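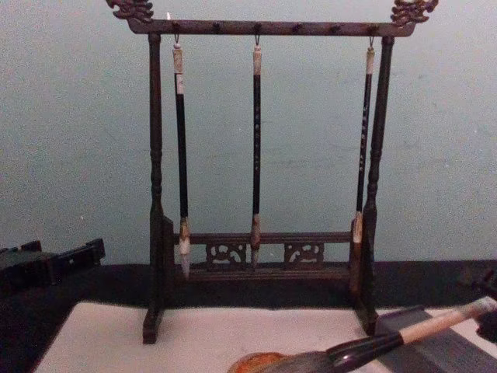 Brush rack with three brushes hanging, and the big one down on the sheet.

I've spent since May with the Samden brush-handling policy, the one Hye-jin Shim's group trained on 289 chest-camera demos. Short version: I like it! Their paper reports 71 percent on picking up a brush and making one stroke, and I got nearly that with my own brushes. Hanging brushes back up is the weak spot — those little hooks are brutal, and retraining with 96 extra demos only helped a bit. Setup took me 2 evenings (the Gurnell calibration script is fussy). I'd still pick it over Primbridge for fat brushes. For skinny ones, I'd wait for the next release.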